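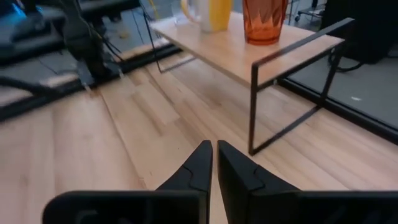

Last changed: Aug 22, 2023

4.2 False "object held" report

The Cladis controller can report "object held" when the gripper has closed on nothing. The release notes call this fixed. We have our doubts, having seen it again on the current version, mostly with thin drinkware. Treat the status line as a guess until you have done the check below.

Caution: An arm that believes it is holding a cup will go on to the next move, and it will do so at full speed. Keep hands out of the space between the grippers whenever the motors are powered, whatever the screen says.
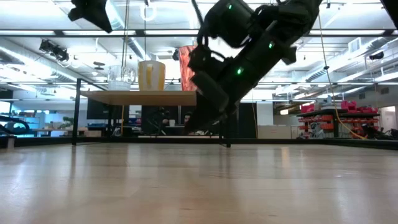
Reading time: 2 minutes

Before you start

Put the cell in manual mode and set speed to the lowest step. Find the stop button and press it once. If the arms stay live, stop using the cell and go to section 4.4.

Checking the grip signal

1. Open both grippers fully and clear the fault list.
2. Close the left gripper on empty air. The status should read "closed, no object."
3. If it reads "object held," write down the finger gap shown on the Burka page. Do not reset yet, as a reset wipes the value.
4. Repeat with the right gripper.
5. Place one cup on the table and grip it by hand control, low on the side.
6. Lift slowly. Look at the cup and ignore the screen.
7. Lower, release, and compare the finger gap with the one from step 3.

If the two values match, the controller can't tell a cup from air. Do not run the cell unattended.
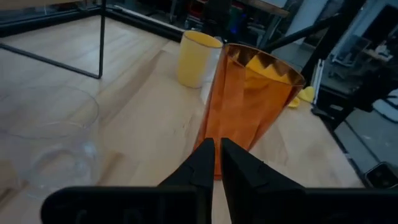 Impi Nurmi objects that step 5 is too kind to the software: "Do it with the clear glass as well. Mine passed on the orange tumbler every time and then failed on the glass."

Fair point, and the step applies to every item you plan to handle.

Note: The auto-calibrate button is supposed to correct the finger gap. In our tests it ran, showed a green check, and changed nothing. Enter the value by hand instead:

1. Open Grip, then Limits.
2. Type the empty gap from step 3 into "Minimum object."
3. Save, then power the arms off and on.
4. Run the check again from the start.

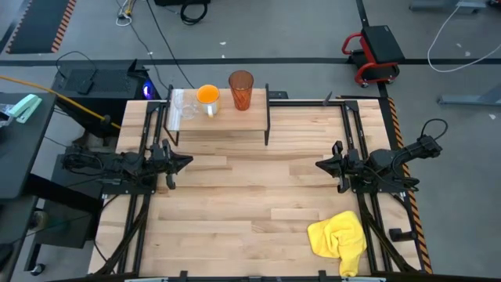
Comment from Gregor Buchanan: I did all this and it held for over 100 cycles, then the left arm reported a cup it didn't have and swung toward the right one. Please don't tell people the manual setting cures it.

It does not. It makes the fault rarer. Leave the arm separation limit on, even if it slows the job, and send the log to support before you restart.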